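Bench book, paper and paste room
2018-08-28

Back on the wheat starch paste after the break. The February batches were kept in the cold cupboard with thymol and have all gone stringy, so I threw them out and started over. Notes below are for me and for Yasir, who takes over the book repairs when I'm on leave.

Starch is the Pilus brand, the new sack. It is a finer powder than the old one and takes up more water in the soak. I used one part starch to five parts water by volume and left it to stand overnight, covered. In the morning I poured off the clear water on top and replaced it with the same amount of fresh. Cooked it in the double pan, stirring the whole time. It went glassy later than the old starch did, and I nearly took it off too soon. Kept going until it fell off the spoon in one lump, then another ten minutes on low.

Batch A: cooked as above, strained through the horsehair sieve 2 times. Smooth, holds a peak. Good for spine linings at this thickness.

Batch B: same, but with tap water in place of the filtered. Slightly yellow. I can't feel any difference under the brush. Put a strip of it on blotter next to a strip of A and wrote the date on the back in pencil.

Batch C: skipped the overnight soak. Lumps. Would not bother again.

Tested A and B on offcuts of the Bimwood tissue, the light one, pasted down to old ledger paper. Let them dry between felts under weight. A lifted clean with a damp swab after 37 minutes. B took longer and brought up a bit of the surface of the ledger paper with it, but that offcut was weak along the fold to begin with, so I don't want to read much into it. Need to repeat on a sounder piece.

Brush note: the wide goat hair one is shedding. Three hairs in one pasting. I've set it aside for size only.
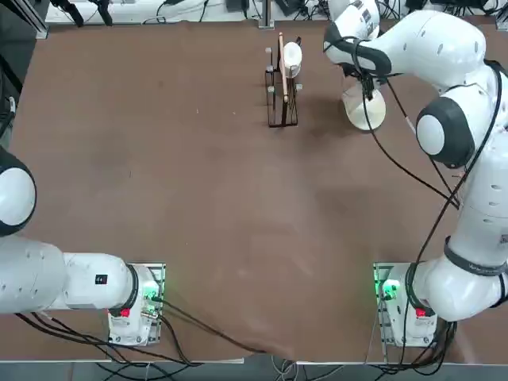
p. 100

Carried over from the last page: the Shaikh ledgers. Bergþóra wants the first two volumes ready to go back before the rest are started, which makes sense as the family has asked to see something. Volume one is resewn and waiting on its lining. Volume two still has the old animal glue on the spine, thick at the head and almost gone at the tail. I put a poultice of Batch A on it, left it covered with polyester film, and scraped with the bone tool. The glue came away in brown jelly. Had to do the head a second time. There is a newspaper lining under the glue, with print on it, and I lifted what I could in one piece. It's drying flat in a folder marked with the volume number. Please don't throw it out - it may help date the binding.

The boards of volume two are warped outward. I'm not going to force them. Humidify gently once the spine is done, then see.

Cloth for the rebacks: I ordered Cakadex in the dark green and they sent the olive. Held against volume one it is too yellow. Bergþóra thinks toning would fix it, and I think we'd spend longer on toning than on waiting for the exchange. Have asked for the exchange. If it isn't here by the time the linings are dry, use the plain cotton and tone that with acrylics, same recipe as inside the cover of this book.

Yasir's question about adding methyl cellulose to the paste: yes for tissue repairs, where it slows the drying and you get time to place the fibers. No for the spines. I tried a half and half mix last winter and the lining peeled at the shoulder when the book was opened flat. Thinner mixes might be fine, I haven't tried.

To do:
Repeat A and B on sound ledger paper, same weight, same time
Line volume one, first with tissue, then with linen
Second poultice on the tail of volume two if the residue is still tacky
Wash the sieve right after use, dried paste is ruining the mesh
New label for the starch jar with the sack date
Order blotter, we are down to the last few sheets of the heavy one

Paste A is in the glass jar on the middle shelf of the fridge. Sieve it again before using, and thin with filtered water only. Throw it out when it smells sour or goes loose, whichever comes first.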